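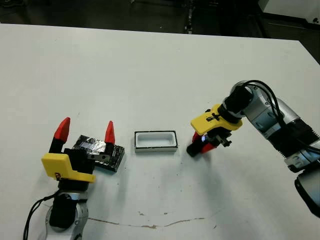
How does a bus know which stop is next?

When you ride a city bus, a voice often calls out the name of the next stop. A sign near the front may show it too. The driver does not press a button each time. A small computer on the bus does the work.

Before the bus leaves the garage, the driver types in a route number. The computer already has a list of every stop on that route, in order. In Jurnano, the list for the whole city has 1,000 stops on it.

The bus also has an antenna on its roof. It picks up radio signals from satellites high above the Earth. The computer uses the signals to work out where the bus is. This is called GPS, and phones use it too.

Each stop has a circle drawn around it on the computer's map – you can't see it on the street. When the bus drives into the circle, the computer plays the recording for that stop. On the Entwistle line the circles are 400 feet across. Downtown they are smaller, as the stops are close together.

Tall buildings and tunnels can block the signals. Then the computer counts how many times the wheels have turned. If it knows how far the wheels roll in one turn, it can tell how far the bus has gone.

The voice on Jurnano buses belongs to Henrike Ostermann. She read the stop names in a quiet room, 60 at a time, and took a break after each batch.

What if the voice stops working? The driver calls out the stops instead.

Words to know

Antenna: a part that picks up radio signals
Route: the path a bus follows
Satellite: a machine that travels around the Earth in space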